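**2024-01-24**

OK, I've been promising a thread about tape grids on worktables and I finally have a free evening, so settle in. I love this stuff way more than a grown person should!

**2/**

Quick background for new followers: I teach a packing-and-sorting workshop (small groups, lots of snacks) and for years our tables were a mess by the first break. Stuff migrated. Cutting boards ended up under gift boxes, scissors went who knows where.

**3/**

Then Yaneth Puma, who used to lay out floors at Villca, looked at my table and said "why doesn't anything on here have an address?" I think about that sentence all the time. Kitchen drawers have addresses. Mailboxes have addresses. My table had vibes.

**4/**

So: paper plus tape. Cover the whole top in brown kraft paper, then tape out big rectangles. Big ones! My first try had 31 little boxes and it looked like a crossword puzzle. People spent the whole session leaning in and asking which one was theirs.

**5/**

Now I stick to 12 or fewer and everything goes so much smoother. A rectangle should be big enough to set a thing down without aiming.

**6/**

Paper tips, since Macario Cárdenas asked in the replies last time:

- Get the heavier weight. The thin kind tears when you peel the tape.
- Roll it out the night before with books on the corners.
- Tape the underside edges first, then do the lines on top.

**7/**

Tape color matters a lot more than I expected. I tried white (glare), yellow (pretty, but gone by lunch under our lights) and a red that made the whole table look like a crime scene. Dark blue on brown is my forever combo. You can read it from the doorway.

**8/**

How I run the lines: long ones first, far edge to near edge, pulling the roll in one go and pressing down behind it with a folded dish towel. Then the crossways ones. Don't stretch the tape! It creeps back overnight and you get those sad curled ends.

**9/**

Also, the lines don't have to be perfect. Yeison Restrepo brought a laser level to our July session, bless him, and it took us longer to set up the level than to tape the whole table. It did look gorgeous. We've eyeballed it ever since.

**10/**

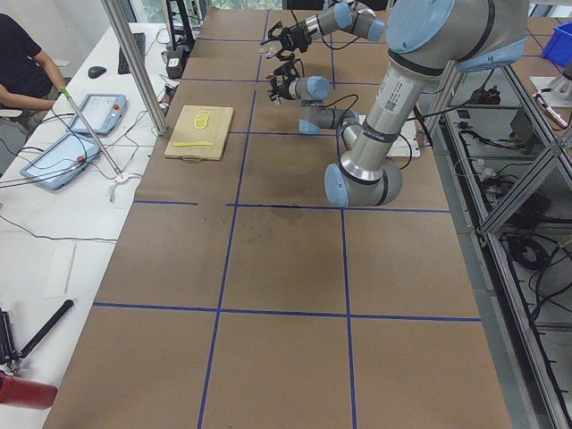 Kraft paper gets better once it's had some life on it, I swear. People always ask when I change the sheet and my answer is "later than you think." Creases and scuffs like these don't bother me one bit, and neither does that darker stain near the middle, just past the halfway line. The tape still reads perfectly clearly, and the wooden cutting board is sitting nicely inside its own rectangle on the left. That's all I ask of a table!

**11/**

When do I swap it? If there's a rip, or if something sticky got on it. A sheet lasts us about 7 sessions, and then it gets cut up for wrapping. The clean parts make great drawer liners too.

**12/**

Cutting board people, I see you in my mentions. Yes, give the board a home on the grid. I like the far left because I'm right-handed and I don't want to reach over it all day. Antigoni Alexiou is a lefty and flips the whole plan. Both are correct.

**13/**

Next thing I want to try is a second color for "finished, don't touch." Might be too much. If you've done it on a big table, send me pictures, I want to see how you handled the corners where the two colors meet.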